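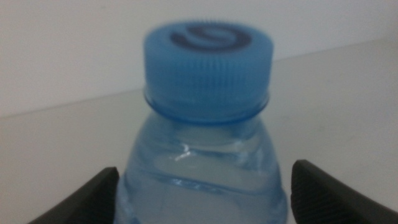 Plerareck Asks the Public to Put the Cap Back On

Sauerland Hall opens its doors in April for a month-long display about bottled water, and in particular about the bit everyone loses

SAUERLAND HALL — Plerareck, the small design outfit best known for an entire exhibition about coat hooks, will spend April on the screw cap. The show is called "Righty Tighty." It takes up the ground floor of Sauerland Hall, admission is free, and visitors are welcome to bring a drink.

The display brings together 700 bottle caps, sorted by color, on 60 feet of shelving. They were collected over 5 years by Plerareck founder Ezekiel Kapoor, whose family would like it known that they are very happy to see them leave the house.

"People look at the label and they look at the water, which is a strange thing to look at, it's water," said Kapoor. "Meanwhile the cap has ridges so your fingers can grip it, a ring underneath to tell you if somebody got there first, and usually a logo on top for the benefit of anyone taller than the bottle. It's doing most of the work and then it rolls under the car seat."

The blues get a wall of their own. Kapoor admits this was a matter of supply. Water companies are fond of blue, pale blue above all, and once the whites had been moved to the stairwell there was still far too much sky in the room. Visitors will find the paler caps by the windows and the navy ones near the coats.

The exhibition has three rooms. The first covers the cap itself: threads, ridges, liners, and a long table where guests can run a thumb along the edges of different caps and say which they like best. (Votes will be tallied. Feelings in the office already run high.) The second is given over to the tamper-evident ring, including the snap it makes when it lets go, which plays from a speaker at a volume the neighbors have agreed to. The third is called The Wrong Cap, and has a bin of assorted caps, a row of assorted bottles, and a bench for sitting down when you give up.

Julirness, the local refill shop, is supplying drinking water at the front desk. Guests who bring their own bottle can fill it at no charge. Guests who bring their own bottle and its original cap get a sticker.

Silix, which made the shelving, has asked that no one lean on it.

A family hour runs every morning at 10, with cap sorting for younger children under the eye of a parent. Caps are small, and the under-3s will be kept to a separate rug with much larger objects. Tours with Kapoor leave from the front desk at 2 in the afternoon and last as long as the group allows. Past visitors to the coat hook tour have suggested eating first.

Spare caps can be dropped in the crate by the door all month, rinsed, please. Kapoor is still short of purple and has no further need of white.

"Righty Tighty" is open daily throughout April, 10 a.m. to 5 p.m., on the ground floor of Sauerland Hall. There is a ramp at the side entrance. Press visits can be arranged through the Plerareck office, and reporters who want the snap recording should ask for it by name. It is filed under "Snap."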